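The Last Order from Pirnurton

The workshop at Trolwood opened at eight, but she was usually in by seven, before the phones. In February the windows stayed dark until she had finished her first tea. She had worked there since the firm was called Mastine, and the old name was still on the mugs.

The job on the bench had come from the library at Pirnurton. The ticket was number 773 and the fault was written in capitals: STOPS WITHOUT WARNING. The library wanted it back because the catalogue had never been copied anywhere else. They had set a limit of 600 pounds, parts included, and she knew they didn't have it.

She took the side panel off, put the screws in a saucer and pulled the lamp closer.
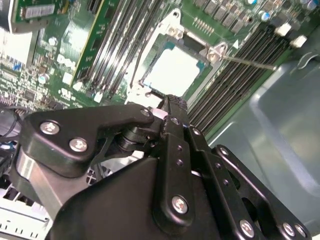
Her father had taught her to look before touching anything. He had mended radios in the back room at home, and he would sit with his hands in his lap until she was bored. She did the same now. The memory slots on both sides, the lever, the metal lid of the processor. It was 59 steps from the bench to the stores and she didn't want to walk them twice, so she wrote a list: paste, cloth, a spare fan.

At ten the manager came by and asked if it was worth the trouble. He said Hà, the café next door, was taking over the lease in the spring, and anything not finished by then would go back as it was. She said she would finish it. He stood there a little longer, then went to answer the phone.

She ate her sandwich standing up. The lever was stiffer than she remembered from other boards, or her hands were older. She thought about the library, where she had once kept a book on birds for 2 years and been too ashamed to return it. It was still on the shelf in her hall – she saw it every morning when she looked for her keys.
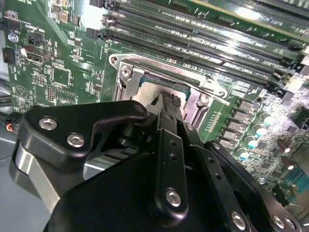
Don't force the lever, the manager said from the doorway, it's meant to give on its own. She told him she knew that. He asked if she wanted the big light on, and she said yes.

In the evening she rang the library and told them to expect her in the morning. Then she went home and took the bird book down from the shelf.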